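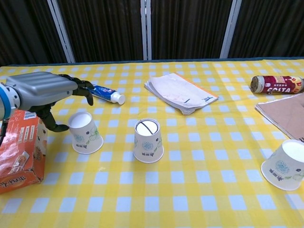
Re: Paper cups and toothpaste for the travel table

Filed under: List archive > Household & Packing

Hello everyone,

Thank you all for the kind replies in August, and sorry mine has taken so long. I wanted to answer this bit first:

> On 2022-10-05, Wagner Caldeira wrote:
> We have 23 people signed up for the Bistholm weekend and
> one small bathroom shelf. Do we put out paper cups for
> brushing teeth, or does everybody bring a mug? And where
> does the toothpaste go?

Wagner, I'd say paper cups, and plenty of them! I like the ones with the blue flowers and the pale green leaves, they cheer up a table no end. Mine stand upside down on the yellow and white checked cloth, rims down, so no dust gets in (and no moths, which we did have one year at Timiler). One of them has a thick black line across the bottom. I'd suggest everybody mark theirs the same way with a pen, a line or a cross or initials, and then you can find your own again without turning them all over.

The toothpaste can lie flat right there beside the cups, cap screwed on. If you have a cardboard box handy, even a worn one like my orange one, keep it at the end of the table for the odds and ends – floss, spare brushes, that sort of thing. And leave a notebook out so people can write down what's running low.

I still have a sleeve of cups from last time and can bring it along, but we'll want one more. Does anyone live near Nerkener and feel like stopping in?

Warm wishes to you all, and hugs to the kids

We use cookies to keep you signed in to the archive. Accept | Manage settings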